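Brestavness House guide, part 4: Laundry and folding

I'm Man-lok Kuo, and I wrote this section after my third lot of guests put a wool jumper through the hot wash. Most of it is common sense, but the laundry here shares its space with a bed, so there are a few habits worth picking up before you start.

4.1 Before you load

1. Empty every pocket. Yes, the little coin one too! I've fished out a house key, two lip balms and most of a bus ticket.

2. Turn T-shirts and anything with a print inside out.

3. Do up zips, but leave buttons undone. Buttons pull at the stitching if they're fastened while everything is tumbling about.

4. Shake out socks that have rolled themselves into balls, or they'll come out as damp little balls.

5. Keep the load loose. You should be able to slide your whole hand in above the clothes once they're in the drum.

Note: the spare powder is the Kesero unscented one, kept in the hall cupboard. One level scoop for an ordinary load, and please don't be generous with it. I was generous for years and all I got was stiff towels.

4.2 Running a wash

1. Open the tap on the wall pipe first (quarter turn, and it's stiff).

2. Pick the everyday setting for cottons. For anything you're fond of, use the gentle one and go cool.

3. Press start and wait for the click of the door before you wander off.

4. When it's done, give the door a minute to unlock. Pulling on it doesn't hurry it up, and I have tried.

5. Close the tap again if you're going out for the day.

Caution: no washes after ten at night, please. The spin carries straight through to the flat below and they're nice people.

4.3 Folding on the bed

The bed is the best folding table in the place, and I'd use it over the kitchen worktop any day. It's a good height, it's wide, and you can spread a shirt right out with room to spare. Make sure things are properly dry first, mind, as the mattress takes ages to air.

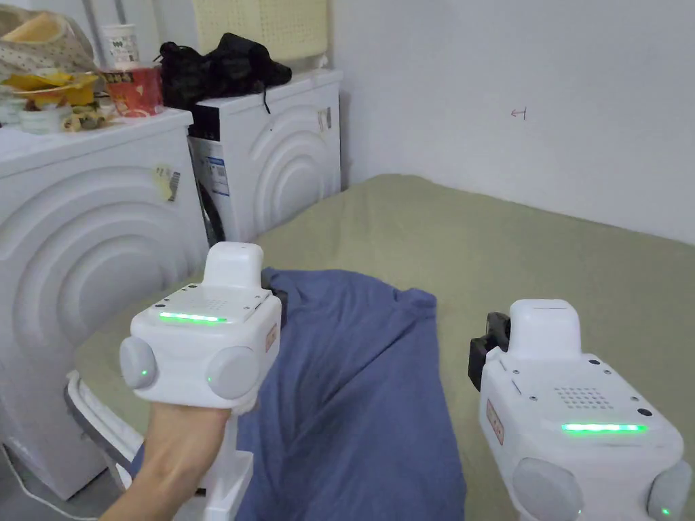 1. Smooth the sheet with your forearm. Lumps underneath end up as creases on top.

2. Lay the T-shirt face down with the neck pointing away from you.

3. Pinch each shoulder about halfway between the neck and the sleeve, lift, and give it one good snap. Half the wrinkles go at this point.

4. Fold one side in to the middle, sleeve and all, then lay the sleeve back on itself. Do the same on the other side.

5. Bring the hem up to just short of the collar, then fold in half again.

6. Press flat with both palms and start your pile at the foot of the bed.

Note: if a shirt is really crumpled, don't fight it. Hang it in the bathroom while someone has a shower and come back to it later.

4.4 Where everything goes afterwards

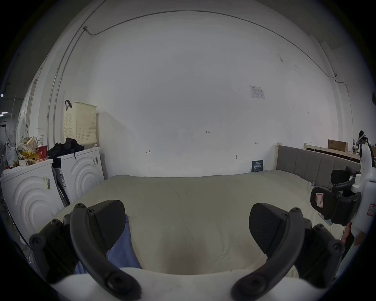
Putting away is the bit I'm worst at, so do as I say here and not as I do. Folded clothes go in the Drivwood drawers, heavy things at the bottom. The top of a washing machine isn't a shelf, tempting as it is, and I know perfectly well that it ends up with snack boxes and bags on one and a heap of black clothes on the other. Clear both before you run anything, and watch for straps hanging down the front. Small odds and ends can go in the cream basket on the wall.

1. Drawers first, while the piles are still tidy.

2. Hsieh bags (the zipped ones) are for winter bedding only.

3. Odd socks go in the shoebox under the hall bench. I sort through it every August, with tea.

4. Wipe the door seals with a dry cloth and leave the doors ajar overnight.

Caution: don't lean wet coats or towels against the headboard. It's upholstered and it marks easily.

If a machine stops halfway with water still inside, leave the door shut, close the tap and send me a message. Draining is covered in part 5.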